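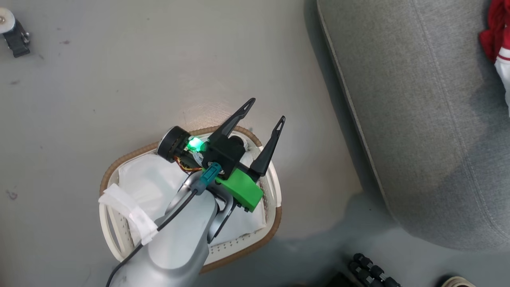

4 min read

So the new fingers are on, and I've had a week of evenings with them, which is enough to have opinions!

Quick recap if you missed the last post. I've been going back and forth between two grippers for the arm since March. The first is the Stostura, with short, fat, rubbery pads that close like a pair of salad tongs. The second is the Nunov, with the long tapered fingers and the slot in each tip. Both are two-finger grippers, both run off the same controller, and both have made me say words I wouldn't type on a blog.

The Nunov doesn't bolt straight onto my wrist plate, so I drew up a bracket and printed it in green (I had most of a spool left and I like being able to find things when I drop them under the couch). Version one cracked along a layer line the first time I tightened the screws. Version two was fine except that I'd put the cable exit on the wrong side, so every time the wrist rolled, the plug got a nice slow tug. Version three wraps around the underside of the housing and leaves the connector alone. I'm calling it finished, although I've already got a file named v4 open in another window.

The motor has a green LED on it. It's bright. With the lights off it turns that whole end of the arm into a tiny nightclub, and I've stopped trying to cover it up.

Anyway, laundry. I picked laundry as the test because cloth is horrible. A block is where you left it. A crumpled white thing in a basket has no obvious top, no obvious edge, and from the camera's point of view it's a lot of pale stuff inside more pale stuff. My basket is cream and my floor is light gray, so I've made it about as hard on the depth readings as I could without meaning to. If you're setting up something similar, buy a dark basket. I'm too stubborn now.

What I do is pretty simple. Arm starts above the basket with the fingers open, goes down, closes, lifts, holds for a count, and lets go. If the cloth is still in the fingers at the end of the count, it's a pick. I ran 60 tries with each gripper, same basket, and mushed everything up by hand in between.

The Nunov got 56. I was pretty thrilled with that! The long fingers go down between folds instead of pressing on top of them, and you can watch them find a bit of slack and pinch it. Three of the misses were the fingers closing on air because I'd set the depth too shallow, so those are really on me. The other one caught the rim of the basket and tried to take the whole thing for a walk.

The Stostura did worse, and I'm not going to print its score until I've redone it, because halfway through I noticed one pad had started to peel. I glued it back and carried on, but that's not a fair fight. What I can say is that when it does get hold of something, it really has it. I could pull on the cloth and it wouldn't slide. With the Nunov a good tug will bring it free, especially if it's only got a corner.

A few settings, for the people who always ask. I ended up with the close command at 3570 in the controller's own units, and yes, I wish it used something sensible too. Any higher and the motor hums and gets warm. Any lower and heavy stuff slips. I also slowed the last bit of the descent way down, mostly so I could hit the stop button in time.

The wires still bug me. The thin orange and yellow ones run down from the motor toward the wrist and I'd like them in a sleeve before one gets snagged. The fat black cable going down the arm is fine where it is. I looked at the Salcedo cable guides, and they look great, but they only come sized for a thicker arm than mine, so it may be another job for the green spool.

Next up is Lora, the little wrist camera that's been sitting in its box for 9 weeks while I argued with brackets. I want to see if looking from closer in fixes the shallow grabs. I also want to try socks. Small, stretchy, always inside out. I'll redo the Stostura run with a fresh set of pads first, and post both scores together.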